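How to tell whether a robot can do your chores yet

By Hwa-young Um
March 24, 2023

Every June my brother-in-law announces that by next summer a machine will be doing his washing-up. He has been saying it for years and he still owns the same sponge. If you'd like to form a view of your own before you hand over any money, this is the method I use. You need a kitchen, a pencil and a certain meanness of spirit.

Step 1. Pick a chore you can finish in one go

Don't start with "tidy the kitchen". Tidying the kitchen is 70 small jobs in a trench coat. Pick one with a clear end, such as putting the cups away. The people at Pladska, who wanted to sell our works canteen in Gerenham a clearing-up machine, began their talk with "the whole evening routine". I asked them to begin with a cup.

Step 2. Write down what your hands do

Do the chore yourself, slowly, and note every move. You'll feel a fool. Putting one cup in a holder came out like this for me:

Find the cup.
Get hold of it without squashing it or knocking its neighbour.
Bring it over the holder.
Line it up.
Lower it.
Let go.
Take your hand away without bringing the cup along.

The last one catches out more machines than you'd think, and a fair few toddlers.

Step 3. Ask for the dull part

Sales films love the lift. Anything can look noble holding a cup in the air. What you want to see is the stretch where the cup meets the holder, preferably with something else already in there taking up room. Ask for more than one view too, as a cup that looks nicely lined up from the front can be well off to one side.

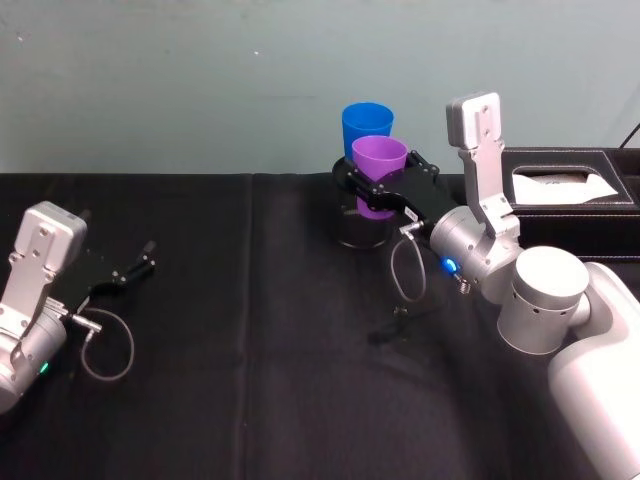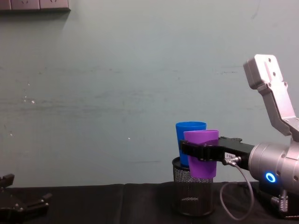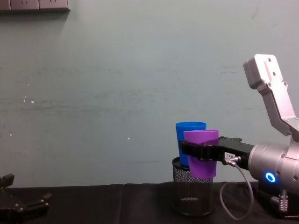
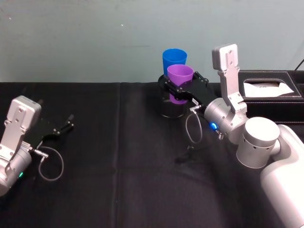
Purple cup in the gripper, blue cup behind it, one holder between them.

Step 4. Score it like a miser

Give one point for each line of your list that you watched happen. A still picture of a cup in a gripper earns the point for getting hold of it. It earns nothing for letting go, however much you like the look of it. Run the thing again with the holder moved a hand's width, and again with the cups swapped for whatever is in your own cupboard. Ranasinghe in our stores brought in a mug with a chip and a wonky handle, and I recommend one to everybody.

Step 5. Do the sums

Plodau, the other firm we spoke to, quoted us 1546 a month, before tax and before anybody had said who would wipe the tables. Our canteen gets through 480 cups on a busy day. Time one cup, multiply, and see whether the machine would be done before breakfast comes round again. Include the minutes a person spends standing next to it looking worried.

So, can they do it yet?

Bits of it, on a good table, with someone nearby. For a shop floor where the same part turns up in the same place all day, I'd listen to the pitch. For my sink, where a roasting tin has been soaking since Tuesday, I've bought 2 new sponges.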